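Section 3 - Mounting the floor panel, the wall coverings and the trim

Before you start this section, the posts from Section 2 must be standing and their screws must be tight. If one post can still turn by hand, go back and tighten it. The wall covering does not forgive a post that moves later.

Parts for this section

Floor panel, gray marble pattern (Cerport)
Wall covering, terrazzo pattern, one roll (Buleo, pattern 2917)
Silver trim strips for floor and corner, with end fittings
Play food set (Collet), used in Section 3.4
Soft cloth, pencil, metal ruler, sharp knife, smoothing tool

The wall covering and the floor panel are packed separately. Please check both for marks before you cut anything. Fetirum can exchange an uncut roll, but a roll which is already cut can not be exchanged.

3.1 Preparing the walls

1. Wipe all three inner walls with the cloth and a little water. Let them dry completely.

2. Put a hand flat on each wall and move it slowly from top to bottom. If you feel a bump, sand it lightly and wipe again.

3. Unroll the wall covering on a large table, with the pattern up. Leave it flat for 20 minutes with a book on each end.

4. Decide which end of the pattern goes up. The pattern has chips in black, mustard yellow, pink and gray on a pale ground, and it has no true top or bottom. What matters is only that all three walls are cut in the same direction.

Note: Do not try to match the chips exactly at the corners. The pattern is irregular and a perfect match is not possible. The corner strip covers the joint.

3.2 Covering the walls

1. Cut the piece for the back wall first. Add 3 cm at the top and the same at the bottom.

2. Peel the backing paper only a hand's width at the top edge. Press this part on the wall, and look at it from a distance before you continue. It is still easy to lift now.

3. Pull the backing paper down slowly with one hand and follow with the smoothing tool in the other hand. Work from the middle to the sides.

4. Cut the extra material with the knife and the metal ruler. Use a new blade. An old blade pulls the print and leaves a white line.

5. Repeat for the left wall, then for the right wall.

Caution: The knife is very sharp. Always cut away from the hand which holds the ruler, and close the knife each time you put it down.

If there is an air bubble, do not lift the whole sheet. Make a very small hole with a needle at the side of the bubble and push the air out with your thumb. Small bubbles often go away alone after one day or two.

3.3 Laying the floor panel

1. Sweep the base. One grain of sand under the panel is enough to make it rock.

2. Hold the panel by its long sides and lower the back edge first, until it touches the back wall. Then lower the front edge slowly. Two persons are better for this step.

3. Push the panel gently to the back until there is no gap along the wall. The open front must stay free, so do not glue a strip there.

4. Press on the four corners one after the other. If the panel rocks, take it out and sweep again.

5. Place a few light objects on the floor to see how the colors look together, for example a pink plate and a strawberry from the play food set. The marble is quiet and the walls are lively, and small things in strong colors are easy to find on it.
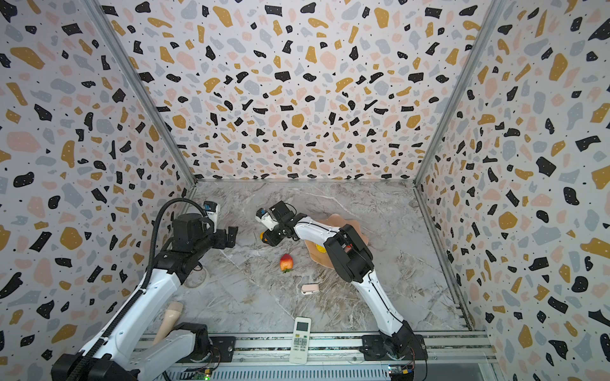

6. Take the objects off again before you mount the trim.

Note: The floor panel is heavier than it looks. Our test panel was kept in a cold storeroom and it was a little bent when it came out. If yours is also bent, lay it flat in a warm room for one night. It will come back by itself.

3.4 Mounting the trim and finishing

The trim strips hide the seam between walls and floor, and they also hold the lower edge of the wall covering. Mount the vertical strip in the corner first and the long strips after.

1. Measure each seam separately. Do not assume that left and right are equal, even if the drawing says so. In our first assembly there was a small difference and we had to order one strip again.

2. Cut the strips with a fine saw. Remove the sharp edge with a file.

3. Set the vertical corner strip in its place and press from the top to the bottom.

4. Mount the strip along the back wall, then the one along the left wall, then the right. Push every strip well into the corner, where it meets the vertical strip and the end fitting.

5. Tighten the end fitting by hand only. A screwdriver will break the thread.

6. Peel the protective film from the strips at the very end. If you peel it early, you will have fingerprints everywhere.

Caution: The cut end of a strip can scratch the floor panel. Keep a cloth on the panel during steps 2 to 4. A scratch in the print can not be polished out.

When the trim is on, bring back the play food. I prefer to put the fruit in a loose group on the right side of the floor and leave the rest of the marble free, so that the long white vein stays visible. The plastic mango is good for this, it is yellow at one end and red at the other and it lies well on its side.
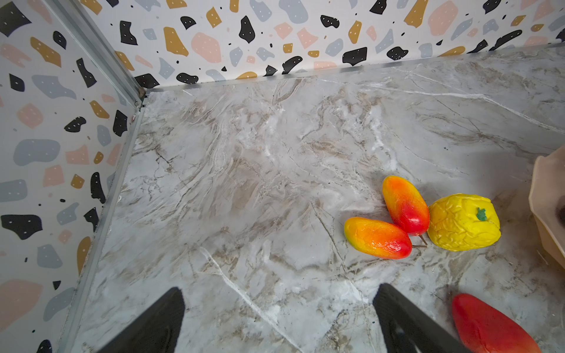
Try two or three arrangements before you keep one. With too many pieces near the walls, the eye does not know any more what is fruit and what is pattern - the mustard chips are the worst for this, next to anything yellow. A distance of one hand between the fruit and the back wall is usually enough.

Cleaning

Floor panel: damp cloth, then dry cloth. No vinegar and no powder.

Wall covering: dry cloth only for the first 20 days. After this time a slightly damp cloth is allowed. Never rub across a joint, always along it.

Trim: glass cleaner, sprayed on the cloth and not on the strip.

Play food: warm water with a drop of dish soap. Let each piece dry on a towel before it goes back, especially the pieces with a small hole at the bottom, where water can stay inside.

Maximum load

Do not put more than 500 g on one point of the floor panel if the object has thin feet. For objects with a flat bottom the load is not a problem in normal use.

If something is not right

The lower edge of the wall covering comes up: the trim is not pushed in completely. Loosen the end fitting, press the strip again, and tighten.

There is a white line in the corner: the covering was cut too short. Cut a narrow piece from the rest of the roll and put it under the corner strip. For this reason please keep the rest of the roll until the end - also the small pieces.

The floor panel makes a noise when you press it: there is dirt under it, or the base is not level. See 3.3, step 4.

The pattern number on your roll is different from the one in the parts list: do not cut. Write to Rosine Besnard at Fetirum with the number on the label.

Text of this section revised Jan 12, 2020. The drawings for Section 4 will be changed in May, until then please use the loose sheet in the box.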